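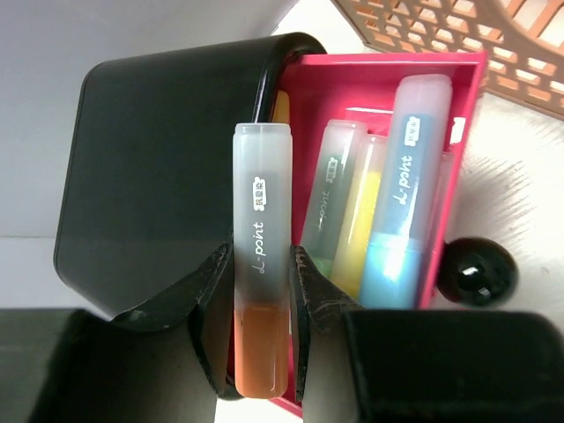
Category: Methods & Software

3.2 Choosing a conformer search

Reviews of conformer searching tend to end with the advice to try several methods, given by people with larger computing budgets than ours. We tried two. Distdale samples torsions at random; Nestow works through them in order, like a tax auditor. Both were run on the same 40 flexible esters, and every structure was minimized with the same force field (Figure 1). 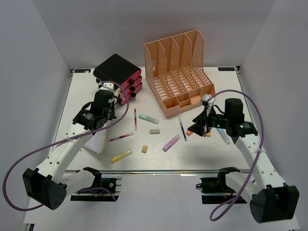

3.3 Agreement between programs

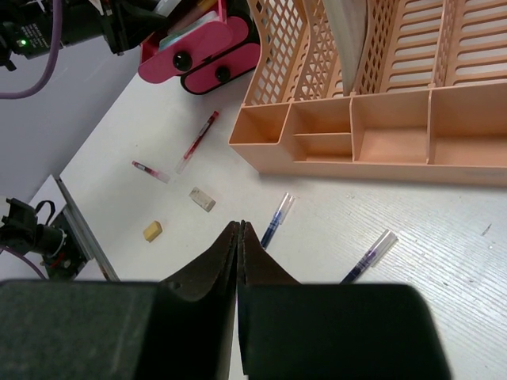

Figure 1. Workspace. Photo: Feven Endale

The programs kept 3170 structures between them, many of them the same molecule slightly annoyed. Once duplicates were merged, they disagreed on the lowest minimum for almost 10 esters. Kinsella and Tilahun blame the starting geometries. We blame the dielectric setting — which one of us had left at its default until June — and have rerun the lot.

2 comments · 10 shares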